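Britunik reworks its parcel lockers for bicycle battery swaps

Britunik, which runs parcel lockers at suburban railway stations, has begun fitting part of its network with charging bays for electric bicycle batteries. The first conversions are in Warness, where 4 lockers have been in service since March. Riders with a subscription leave a flat battery in one bay and take a charged one from another.

Each bay holds a single pack and has its own fuse, temperature sensor and steel door. Charging stops at 90 per cent of capacity, a limit set to slow the ageing of the cells. A pack that reports a fault is locked in its bay until a technician collects it. The lockers draw power from the station supply and are metered separately.

The packs come from Wurkell, which uses one casing across its range of city bikes. That restricts the scheme to a single make for the time being. An adaptor plate for Rosales frames is in testing, though the two makers use different connectors and different software to report charge level, and the second problem is proving slower to solve than the first.

Colm McGrath, who manages the conversion programme, says the swap itself was the easy part. "A rider needs one hand for the door and one for the battery," he says. "Most of our work has gone into keeping enough charged packs at the right station before the morning trains."

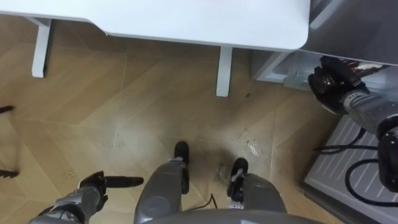

Demand is uneven. Packs drift towards the town centre in the morning and back out in the evening, and a van moves the surplus twice a day. Over 2,183 swaps were logged in the first quarter of operation, most of them at 2 stations on the northern line.

Pricing is by monthly subscription, with a fixed number of swaps and a small charge for each one beyond it. Pay-as-you-go use is planned – the payment terminals are already fitted – but will wait until the Rosales adaptor has passed its tests.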